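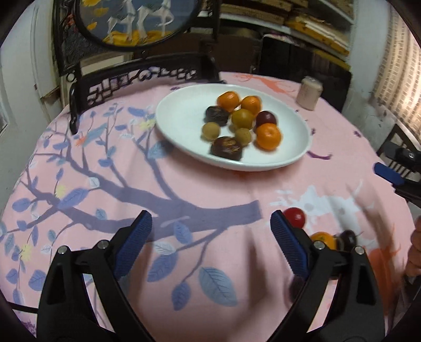

Sevulell Song and Beats Collective
Minutes of the July meeting, held on Tuesday in the upstairs room at Arrieta

Present: Noelia Tejada (chair), Vaughan McKinnon, Somkiat Thongsuk, Illia Antoniuk (minutes)
Apologies: Pravesh Xaba, who was on a late shift but kindly sent his notes ahead

1. Welcome and last month's minutes

Noelia opened the meeting at 7.15 and thanked everyone for coming out on such a sticky evening. She said how lovely it had been to hear the Pralau track on the community station twice in one week, and that her mother had rung her both times to tell her it was on. The minutes of the last meeting were agreed, with one correction: it was Somkiat and not Vaughan who offered to lend the bass amp, and Vaughan would like it known that he doesn't own one.

2. The Pralau single

Vaughan reported that the single has now passed 1,000 plays, and there was a little round of applause for that. Most people seem to be finding it through the lyric video, which Somkiat put together over two evenings. Pravesh's notes say that the second verse still sounds a touch muddy on small speakers, and he would like to have another go at the vocal before it goes on the EP. We talked this over for a good while. Somkiat felt the roughness was part of the charm — he always does, bless him — but in the end everyone was happy for Pravesh to try a new mix, so long as the version already out there is left alone.

Action: Pravesh to send round the new mix before the next meeting.

3. The EP

It is to have 4 tracks, in the order agreed in May, with the slow one last. Noelia has spoken to the people at Steler, who can press a short run of 80 records for us. The price is a bit more than we had hoped for, though they were very friendly about it and said we could pay in two halves. Illia asked whether cassettes might be worth a look as well, and Vaughan said he would gladly buy one but had nothing to play it on. We left cassettes for another time.

The title is still not settled. "Kerbside" and "Long Way Up" each had two supporters, and Pravesh's notes were silent on the matter, so he will have the deciding vote whether he wants it or not.

Action: Noelia to confirm the order with Steler. Illia to ask Pravesh about the title.

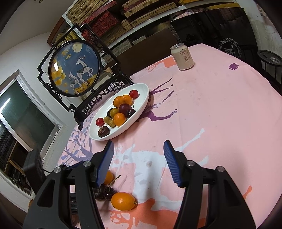

4. Launch night

Arrieta have offered us the downstairs room free of charge, provided we are finished and packed up by 11. Doors will be at 7.30. Somkiat would like to open with a short beat set, then two guest rappers from the young people's workshop, and then Pralau to close. Noelia was very keen that the workshop pair get a proper sound check this time and aren't squeezed in while the audience is finding its coats and drinks, and everybody agreed with her warmly.

There was some discussion of tickets. Last time we sold 42 on the door and hardly any beforehand, which made for a nervous afternoon. Vaughan suggested a slightly cheaper advance ticket and will work out a price.

Action: Vaughan to look into advance tickets. Somkiat to draw up the running order.

5. Equipment

One of the two good microphones is crackling again. Illia has tried a different lead and it made no difference. Somkiat will take it home and open it up. The long black mic stand is missing its clip, so if anyone comes across a stray one in the bottom of a bag, please bring it along.

6. Any other business

Vaughan has been asked whether we'd play at the Sevulell street fair. We would all love to, but the slot on offer is 10 in the morning, and he will ask if there is anything later in the day.

Noelia reminded everyone that the room key goes back on the hook by the kitchen, please, and not in a coat pocket.

The meeting closed at 8.50. The next one will be at the same time and in the same room, with Somkiat in the chair.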